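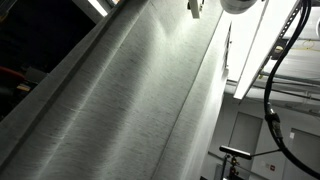
**Is the Trolwood curtain kit worth buying for a small shop?**

*Posted by harna_bench, Saturday, May 23, 2026*

We run one white six-axis arm and have been looking at the Trolwood soft goods kit. You get finger plates, a wrist camera bracket and a year of the Flement grasp software for $2,000. The sales page says it handles hanging fabric "out of the box." I've heard that about a lot of boxes. Our job is opening and closing heavy lined drapes for wear testing, so a grip that slides off one time in five is no use to me. Has anyone put real hours on it?

## Replies

**thibodeau_fab**

We had it on a 20-day trial in March. Short version: the hardware is decent and the software is oversold. We logged 371 grasps on slubbed, linen-look cloth. Thin folds were fine. Wide folds were a mess, and the software kept reporting a good grip with no cloth in the fingers at all. Support told us to retrain on our own fabric, and the page doesn't mention that.

If you do try it, check these before you pay:

- Ask for a run on your fabric, with the wrist view recorded from start to finish. Their demo reel cuts away right when the fingers close, and the close-up is the part you need.
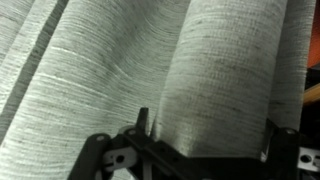
- Get the retraining terms in writing. We were quoted for 13 extra hours on top of the kit price.
- Find out what happens after the year is up. Ours would have stopped working without a renewal.

**slowgripper**

its fine, people complain too much. works on my shower curtain

**mill_end_dan**

I'd hold off. The Flement part is the expensive part, and you can buy finger plates anywhere. Also look hard at cable routing. The kit adds a camera lead and a gripper lead, and the clips they ship are junk. Straps around each link do a better job.

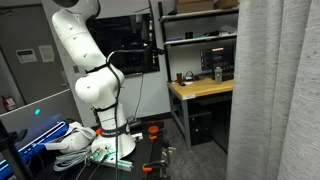

Leave enough slack at the elbow for the full reach, then run the whole path slowly before you let it near the drapes. If Trolwood won't lend you a unit for that, I'd take it as your answer. The trial used to need a deposit, and I don't know if it still does.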